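November 19, 2025

Notes from the visit to Junalent, demo of their simulated arm cell. Went with 2 colleagues from the bench group. Writing this up before I lose the details.

The demo runs entirely in simulation. The task is knob handling: one arm, one table, one black panel with a four-by-four grid of knobs. They call the setup Lokivis. The real panel is due in February, so for now all the trials are in the simulator. 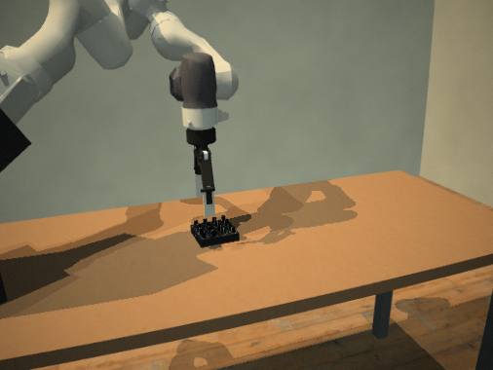

Approach is from straight overhead. Planner stops at a hover height, then goes down at reduced speed. I asked for the hover value and they said it is still being tuned, so I didn't write it down. They have logged 800 trials on this layout. No success rate shown, and I should have pushed for one.

Contact was the main topic after that. The knobs are close together, and a two-finger gripper has to get down between neighbors without bumping them.
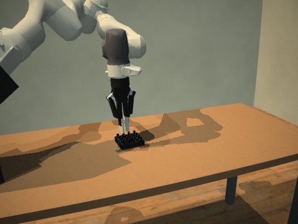
Purum asked whether the finger spacing had been checked against the real panel, or only against the drawing. Only the drawing, they said. Purum's point was that a small error in knob pitch would show up right away on hardware – we had the same trouble with our connector jig.

They switched views a lot during the talk, which helped. From the pedestal side it's easier to judge the reach. The base sits on a slanted face, so our own mount numbers won't carry over directly.
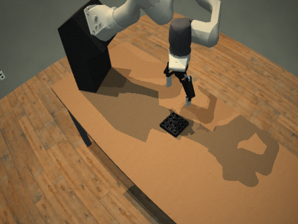 Shadows in the render are coarse, with stepped edges. I asked if that affects the vision part. They plan to vary the lighting between runs and see. Xiong is the name of their pose estimator, for anyone reading the slides later. It takes the gripper view as input and gives back panel pose and knob angles. 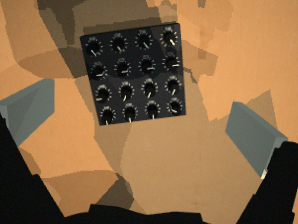 Reading the angles depends on the pointer lines, and those are short. Glare on a glossy cap could hide one. They had no test for that yet.

To do:

- ask for the trial log, with failures marked
- measure knob pitch on our old panel, 4 spots
- send them our notes on fingertip wear
- book the sim machine for 2 afternoons to try the same approach path

Slides are supposed to come by email. Will put them in the shared folder.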